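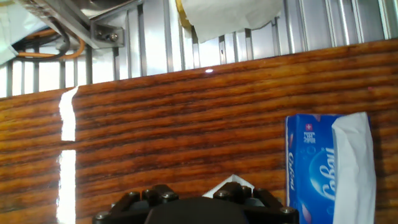
A glossy wooden tabletop with pronounced grain.

Gloss is the property of a surface by which it reflects light in a mirrorlike direction. In wood finishing it depends on the smoothness of the dried film, its refractive index, and the angle of the incoming light. A thick clear coat fills the pores of the wood and gives sharper reflections than a thin one.

Measurement

Gloss is measured with a glossmeter, which directs a beam at the surface at a fixed angle and records the light reflected at the equal and opposite angle. Results are given in gloss units. The 60-degree setting is used for most furniture. High-gloss films are read at 20 degrees and matte films at 85 degrees.

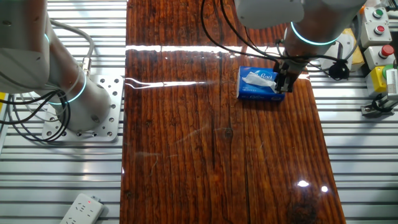
Readings vary with grain direction on open-pored species, and a panel is normally tested both along and across the grain. The Laaksonen panel series, held at Grendov, includes 11 reference boards. Board 3101 is the high-gloss standard and reads 90 units at 60 degrees.

Loss of gloss

Abrasion, household cleaners, and sunlight roughen the film and scatter light. Dulled areas can be restored by wet sanding and buffing with a fine compound.

See also: Varnish; French polish; Orange peel (finish)

Last edited 21 Oct 2023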